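Kanstead Bike Workshop: progress report to the Firnon Fund

Period covered: the second quarter of the grant, up to the end of April

We have had a really good few months and there is a lot to tell you, so please forgive the length! When we last reported, the workshop had a lease, a sink and a great many donated bikes stacked against the back wall. We now have 4 repair stands in daily use, proper lighting over the benches, and a waiting list for the evening course.

Bikes in and out

The target in our application was 70 bikes refurbished and handed on by the end of this quarter. We got there with a week to spare. Most went to people who need to get to shift work at the Harb industrial park, where the first bus arrives after the early shift has already started. The rest went to families through the school clothing bank, which has been a lovely partner (they even let us use their stockroom when ours filled up).

Children's bikes move fastest. We could hand over twice as many if we had the small wheels and tires to finish them, and I'd like to come back to that below.

Cranks and pedals

The drivetrain bench is where the grant has made the biggest difference. Before the tool order came through, a seized pedal or a worn crank usually meant the whole bike went to the parts pile. With the pullers, the long pedal wrench and the bench vise we can save nearly all of them now, and it is a joy to see the pile shrinking.

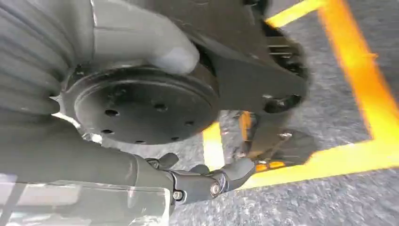
Every adult bike gets the same treatment at this stage. The cranks are checked for play, the pedals come off, the threads are cleaned and greased, and the pedals go back on or get swapped. Reflectors are part of the safety check too. Missing ones are replaced from a tub of spares we've built up from scrapped bikes, and we haven't had to buy any so far.

We did have a setback with the first batch of bottom bracket tools, two of which were the wrong size for the older bikes we mostly see. The supplier exchanged them without a fuss but it cost us most of a month on that bench.

The evening course

The Thursday course filled up the day we opened it, with 10 places and people still asking. Each learner strips down and rebuilds one bike over the course and keeps it at the end. The second group is partway through wheels and brakes, and the noise level in there tells you how much fun they're having! Several from the first group come back on Saturdays to help with safety checks.

We also ran a roadside repair afternoon at the Vomitz estate. It rained from start to finish and we still fixed punctures until we ran out of patches.

Spending

We are within budget on every line. Tools came in $300 under, and with your agreement we would like to move that money to small tires and inner tubes for the children's bikes.

Next quarter

A third course group starts as soon as the second finishes. We plan to put up shelving for sorted parts (cranks, pedals, chains and saddles are all sharing crates at the moment) and to hold another repair afternoon at Vomitz, under a gazebo this time. Please do come and visit if you're nearby. Saturday mornings are the liveliest.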